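Marudport council recess – what is the mayor playing at?
Posted by Dwight Leclerc, July

So the mayor has shut the council down until the fall, and half the members found out from the radio. I was in the gallery the night before and there wasn't a peep about it. My guess is he didn't have the votes on the Olletti harbor lease and wanted it off the table before it could embarrass him.

I've followed this council for 25 years and I can't remember a recess called with that much unfinished business on the list.

saltmarsh_jo wrote:
Dwight, come on. They take a recess every summer. My councilwoman had it in her newsletter weeks ago, right under the bit on trash pickup.

Dwight Leclerc wrote:
A summer break, sure. This one wipes the agenda! Every bill not passed has to be filed again from scratch, and that includes the rent bill. Big difference.

tomcatpier wrote:
He's right about the refiling. It's in the town charter, the 1951 one, and they never changed that part. Where I part ways is the lease. I heard Olletti had the votes easy and it was Buschmann dragging his feet over the parking.

saltmarsh_jo wrote:
Buschmann drags his feet over lunch. But okay, I didn't know about the rent bill. My sister signed that petition, and so did 2000 other people, so I'd like to know where that went.

Grorance Road Gal wrote:
It went in a drawer. I called the clerk's office at 9 this morning and was on hold for 40 minutes – then a very nice young man told me to call back in the fall. I don't care who had the votes for what. We have a road out here with no drain on it, and that was on the list too.

tomcatpier wrote:
Same drain as last year?

Grorance Road Gal wrote:
Same drain.

Dwight Leclerc wrote:
See, that's what gets me. The lease will come back because somebody with money wants it back. The drain won't, unless people make a fuss. I'm writing to all the members tonight, and if I get any answers I'll post them in this thread, even the rude ones.

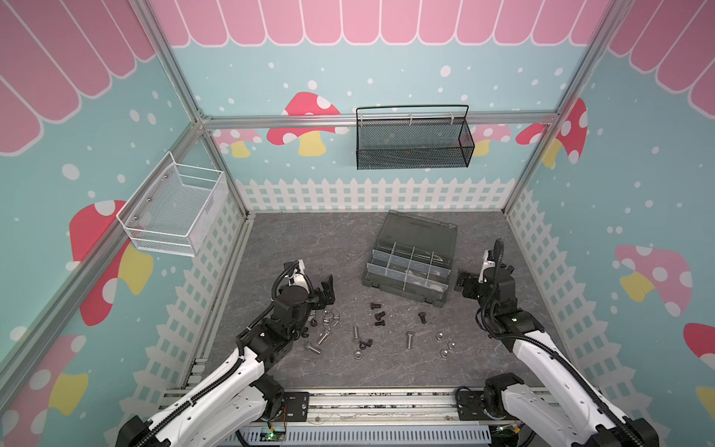

And Jo, if you still have that newsletter, could you type out the part with the recess dates? I want to see if it says anything on the bills.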